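Grenodex Bench Catalogue, Trarnthorpe set

Product records for storage benches and hall seats from the Codo range, prepared for size-matching and search work. Maintained by Marama Lowther and Jarrah Partington.

Contents

2207 records, one per product variant. A variant is a unique combination of model, timber and finish colour. Upholstered and bare-top versions of the same bench are separate records.

Files

benches.csv - main table
finishes.csv - finish codes and colour names
media/ - stills, not keyed to records

Fields

sku: text, unique
width_mm, depth_mm, height_mm: integers, external, lid closed
capacity_l: internal volume in litres, to the nearest whole litre
timber: text, lower case
hinge_type: soft-close, plain or none
seat_pad: 0 or 1
assembly: flat or assembled

Dimensions were supplied in centimetres for the Tautahi models and converted on import. Capacity excludes removable trays. Where a bench has two compartments, capacity_l is the sum of both.
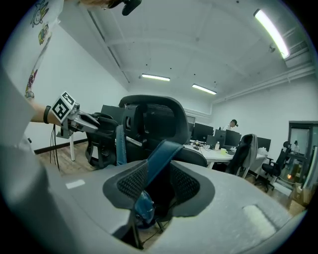
Still from media/. Grey plastic housing, mesh-lined opening and blue strap.

Known issues

40 records have no hinge_type. Leave these blank on import; the loader rejects "unknown". Seat height is missing for padded models, and height_mm includes the pad in those cases.

The colour "honey" covers 2 finish codes, one oil and one lacquer. Join on finish_code, never on colour name.

Splits

A random sample of 200 records is held out in test.csv. Variants of one model can fall on both sides of the split - group by model_id if this matters.

Changes

September: corrected depth_mm for corner benches, removed duplicate SKUs, added the assembly field.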